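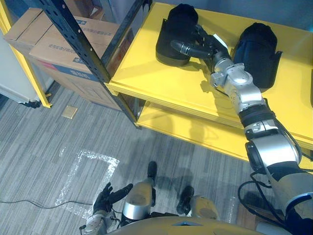

The Case for Paying Attention to the Person at the Controls

January 2019

Most public discussion of robots in warehouses concerns the machine. The questions put to suppliers are how much it can lift, how long it will run and what it will cost. Far less is asked about the person who shows it the work. In our view this is a serious omission, and purchasers, employers and training bodies should correct it before current practice hardens into habit.

The method at issue is a simple one in outline. A member of staff takes control of the robot, either by holding its arm and moving it or by working it from a distance, and carries out the task. The movements are recorded. When enough recordings have been gathered, a program is fitted to them so that the robot may attempt the task without help. The process is known as demonstration, and the person who performs it is usually called an operator, although the word "teacher" would in many respects be fairer.

The attraction for a business is plain. Much of the work in a stockroom resists being written down as rules. A carton has square corners and a known size, and conventional machinery has handled cartons well for many years. A padded item with a soft dome and a loose flap is another matter. It may be taken by the edge, by the top or from beneath, and the right choice depends on what stands next to it and how far the shelf lip projects. An experienced picker makes that choice without remark. Demonstration offers a way of passing the choice to a machine without first obliging the picker to explain it.

It follows that the quality of the result depends heavily on the quality of the showing. An operator who hesitates will record hesitation. One who always approaches from the same side will produce a robot that is poorly prepared for anything placed on the other. The working group on which this essay draws has looked at the practice of three firms, Durnach, Herkico and Mak, and found wide differences in how seriously this point is taken.

At Durnach, operators are drawn from the existing picking staff and receive seven working days of instruction before any of their recordings are kept. At Herkico the role is filled by agency staff, engaged by the week, who are given a target of 1000 recordings for each task. Mak falls between the two. It sets no target, but it has no settled procedure either for reviewing what has been gathered, and recordings made on a poor day sit in the same store as those made on a good one.

We do not suggest that a target is wrong in itself. A robot shown a task a handful of times will learn very little, and managers are entitled to know how the work is progressing. The difficulty lies in what a bare total rewards. An operator paid by the recording has every reason to set the goods out in the easiest arrangement and to leave it so. Hsin-yi Chuang, who supervised remote operation at the Siltulton site for two years, put the matter to us in these terms: "We had 1600 recordings of a shelf being cleared. When I sat down and watched them, I would say we had one shelf, cleared by the same person in the same mood."

Her remedy was modest. Operators at Siltulton are now required to change the position of the goods between attempts, to change places with a colleague at fixed times, and to mark any attempt which they would not wish to see copied. Failed attempts are kept separately, with a short note of the cause. The number of usable recordings fell for some weeks after the change, and the management of the site deserves credit for accepting this.

There is also the matter of strain. Remote operation appears to be light work, being done for the most part standing or sitting in one place. Those who do it describe it otherwise. The operator must judge distance through a camera, often with little or no sense of touch, and must guide a hand whose fingers do not match their own. Reaching between two soft objects to take hold of one and leave the other undisturbed demands close attention, and doing so for a full shift is tiring. Rest periods designed for packing benches are not suitable, and employers should not assume that they are.

A further question is seldom raised at all. The recordings hold the skill of a particular employee, and they may remain in use long after that employee has left. Existing contracts of employment are mostly silent on the subject. We take no position here on whether payment is due. We do say that the employee should be told, in writing and in advance, what is being recorded, where it will be used and for how long it will be kept. Of the firms named above, only Durnach does so at present.

Some will object that these concerns belong to a passing stage, and that robots will before long need far less showing. That may prove correct. The purchasing decisions now being made, however, concern machines which are taught by people, and the staff engaged to teach them are at work this January. Purchasers can begin by asking each supplier who gave the demonstrations, what instruction those persons received, and who checked the recordings afterwards. A supplier who cannot answer should be asked to find out before the contract is signed.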